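Stoltedbridge, 13 January 2025

**Laur opens its teaching bench to people who have never programmed a robot**

Laur, the Plerholm firm that trains industrial arms by demonstration, is letting the public have a go. From today, anyone who can book a slot may steer an arm at the company's Stoltedbridge workshop by remote control and show it how to pick things out of a bin. The arm will not say thank you.

Visitors' attempts will join the 922 demonstrations the staff have already recorded, including several by managing director Costel Kovačević that his colleagues describe as "historical".
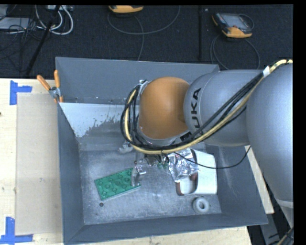
**Does a visitor need to know how to code?**

Anyone who can move a hand slowly and stop when asked has the skills required. The software records the movements and the training team does the rest, usually after lunch.

"We spent years writing careful instructions for robots," said Kovačević. "Then my colleague Sugeng Govindasamy simply showed one what he meant, and it did better by teatime. I have tried to be pleased for him."

Each session allows 13 attempts. Failed grasps are kept as well, and Govindasamy, who leads training, says he has contributed generously to that folder.

Laur hopes to reach 2000 demonstrations by July, when the Drundberg bench opens on the same terms. Sessions are free and booked through the Stoltedbridge front desk, extension 1794. Long sleeves should be rolled up.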